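Speaker notes: The small table by the door
Dec 13, 2023

Opening slide, stay on it while people find a seat. 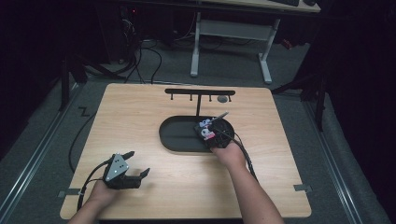 1. Start (two minutes)

Good evening and thank you for coming. Say that the talk is short and that questions are welcome in the middle, also simple questions.

Ask the room: who looked for keys this week? Wait for the hands. Do not hurry here. Last time in Plonell I spoke too fast and people had no time to laugh.

Then say: I want to talk about the place where we put small things when we come home. In my first apartment in Plestine I had no such place. The keys were in the coat, or in the bathroom, or one time in the bread bag. I was late for work many times in November, and this is how I began to think about the subject.

2. The tray (four minutes)

Point to the black tray on the slide. It is oval and shallow, with a raised rim. Say why I like this shape. The rim stops a coin from rolling away, but the tray is so shallow that you see everything in it at once. A deep bowl hides things. My own deep bowl had a bus ticket from two years before at the bottom.

Explain the rule I use at home: the tray is for what leaves the house again tomorrow. Keys, wallet, the card for the train. A battery that is maybe empty does not leave the house tomorrow, so it goes in a drawer or to recycling.

If somebody asks about size: take the things out of your pockets, put them flat on a sheet of paper, and draw a line around them. Buy a tray a little bigger than the line. If it is much bigger, it fills with paper.

3. The rack (four minutes)

The rack stands behind the tray. One post, one bar, four short pegs under the bar. Mention the small knob at the end of each peg. I was sure at first that such knobs are only for decoration. With a smooth peg, my key ring came off when I touched the rack with my sleeve.

Four pegs is enough for most homes. Give one peg to each person, or one peg to each kind of thing, but decide it on the first day and do not mix the two systems. In my house we mixed, and then my bicycle key was on the "guest" peg and also on "my" peg, depending on who you asked.

Light things only. A rack with a single post can fall forward if you hang a heavy bag on it. For bags, use a hook in the wall.

Put the rack behind and the tray in front — then the hand does not have to go over anything tall to reach the tray.

4. The table (three minutes)

Light wood, square, rounded corners. Speak about the corners, because in a narrow hall you will meet them with your hip. I learned this with the old table, which had sharp ones.

A light surface also helps to find dark things. Show with my own black key cover: hold it against my dark jacket, then against a white page. People understand immediately.

Leave part of the table free. It is difficult, I know. A free corner is where you put the shopping while you look for the light switch.

5. What it cost me (one minute)

Only if there is time. The tray is from the Dasier market and the table is from Mthembu, the second-hand shop next to the station. I paid 379 for the table and 872 for everything together, with the wall hook and the lamp. Do not discuss prices longer than this. In Plonell it took ten minutes and I had to leave out the next part.

6. The evening habit (three minutes)

Say the steps slowly and with the hands:

Close the door.
Empty the pockets into the tray.
Keys on the peg.
Coat after that, and only after that.

The order is important for me. When the coat goes first, the keys go with it.

Once a week, lift the tray and wipe under it. Take out what did not move since the last time.

7. Questions

Probable ones: children (hang one low hook for them), cats (a heavier tray), no space for a table (a narrow shelf is also good, with the same order of things).

Remember to drink water before this part. The handout is on the chair next to the exit, please take only one for each household.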